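Project Report: Visit to the Wetura Open Day
Submitted by Cameron Sutcliffe, 2025-01-07

Our group of 23 students attended the open day as part of the course on automated handling. The purpose was to observe how staff teach a gripper to work with soft materials, and to relate this to our own Seltivine project. The session on cloth handling lasted 70 minutes.
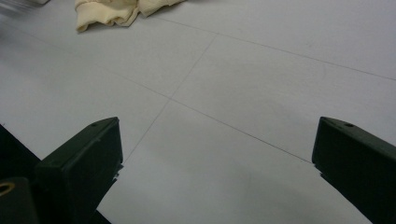

Cloth was described as a difficult material for a two-finger gripper — its shape changes each time it is moved. Students were invited to try the hand-held tool, in groups of seven. Most found the approach angle harder to judge than the grip itself.

The group will repeat the exercise at school in April, with 20 trials for each type of fabric. Results will be added to the Seltivine project file.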